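Notebook, bench 2
29/05/2025

Re-run of the thermal paste pump-out check, Broswood and Flevton compounds. The January set is not usable; the mounting pressure was never logged and the two compounds went on different coolers.

1. Prep
Old residue taken off with isopropyl and lint-free wipes, two passes. Cooler base checked against a straightedge, no light under it. Ambient 23 C at start. Inês Magalhães has the calibration sheet for the thermocouple logger. Channel 4 still reads high, not used.

2. Application
Single center dot, weighed on the small balance before and after. Screws tightened in a cross pattern with the preset driver. Any mount that slipped sideways during seating was cleaned and redone. Broswood is stiffer out of the syringe and leaves a tail. Wipe the tip before weighing or the mass comes out wrong.

Socket inspected with the retention lever and surrounding board before the next mount.

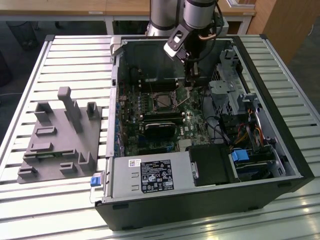 3. Cycling
Load on for 12 minutes, off for 12, repeated overnight. Fan fixed at one speed, no curve. Log file goes in the shared folder under Lytvynenko, same naming as before. Amr Bouazza wants idle values kept in a separate column.

4. Open points
Spread of the Flevton runs is more than 2 C at the same pressure. Suspect the syringe, opened in January and stored tip up. Order a fresh one from Basstead and repeat before comparing anything.
Driver preset to be verified on the torque gauge.
Balance needs new batteries.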